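Rules for Robots: How Do Machines Learn Good Manners?
By Hằng Dương
19 February 2025

Think about the rules at your house. Maybe you wipe your feet, or you carry scissors with the points facing down, or you never, ever run with a glass in your hand. Somebody once thought hard about those rules, and they probably thought about them after something got broken!

Robots have rules too. Some of them are written in thick books called standards. A standard is a list of things that everyone who builds a certain kind of machine agrees to do the same way, so that a robot made in one town is as careful as a robot made in another. Other rules are simply good habits, the sort that people who work with robots every day teach to the new person on the team.

One of the best habits is to practice in a pretend world first. A pretend world inside a computer is called a simulation, and it's a bit like a video game, with walls and floors and windows that are all drawn by the computer. If a robot bumps a wall in there, the wall doesn't mind a bit.

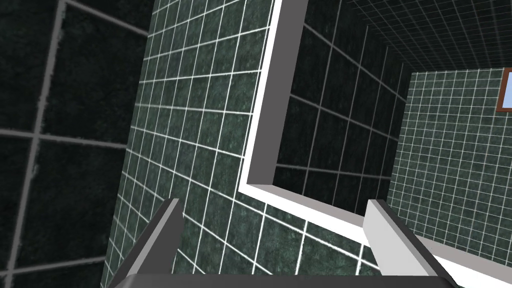

Does a robot that did well in the pretend world still have to be tested in the real one?
It does, every time. A real floor may be slippery and a real cup may be heavier than the pretend one, so people start again slowly, with the robot moving gently and a grown-up close to the stop button.

Ah, the stop button! It's often big and red, and its full name is the emergency stop. The rule is that you must be able to reach it easily, so please don't hang your coat on it or park your lunch in front of it. And after somebody has pressed it, the robot must not start up again all by itself. A person has to look around, fix whatever was wrong, and then start it on purpose.

Next come the rules about holding things. Many robots have a gripper, which does the job of a hand, and lots of grippers have 2 fingers. You know without thinking that you can squeeze a sponge hard and a ripe peach only a little (go and try it, but ask about the peach). A robot has to be given limits. How hard may it squeeze? How fast may it move while it's holding something long that could poke a person? What should it do if the power goes out while its fingers are closed? Good builders answer all of that before the work begins, and they write the answers down where the whole team can find them.
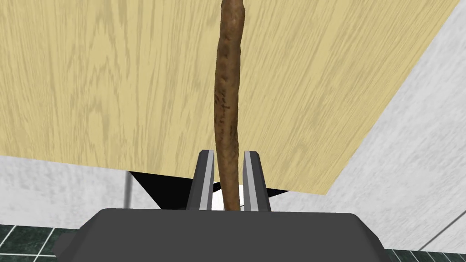 Deming Xiao: I would add one more rule, please. Write down the times it went wrong as well! When I was learning, I only kept notes about my good tries, and then I made the same mistake 3 times in a row.

That's a lovely rule, and we're adding it to our list. A notebook full of mistakes can save the next person a whole afternoon.

You can make robot rules at home, too. Ask a friend to be the robot and to do only what you say. Put a soft toy on a chair, and guide your robot across the room to pick it up. Before you begin, agree on a stop word, and practice it. Then swap places, and see which of your rules you want to change.

Related
What Is a Sensor, Anyway?
Why Factory Robots Have Fences
Wanting Cui Answers Your Letters from December

50 shares | 2 comments

Contact Fornness Young Readers | © 2025 Fornness | Back to top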